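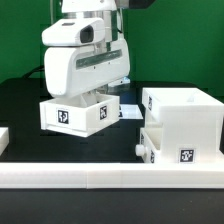 *Last changed: Friday, July 10, 2020 - R. Guthrie*

Teleop on the drawer task, Plendico cabinet. Goal is 50 usable demos before we train anything. Got through 31 today, five of them thrown out.

Grasping the drawer by the middle divider works better for me than going for the wall. It hangs closer to level and I can see the slot past it. Ľudovít still prefers the wall. We should pick one, mixed grasps hurt us in April.

Most bad runs fail at the insert. I come in a little rotated and the drawer jams. Dropped the hand controller scaling for the last part of the move and that helped. Slow though - run 208 took over 200 seconds.

Marker on the front of the cabinet tracks fine. The drawer ones drop out when the wrist tilts toward me.

To do:

- re-record the five bad runs
- ask Ľudovít for his scaling settings
- log grasp type in the run name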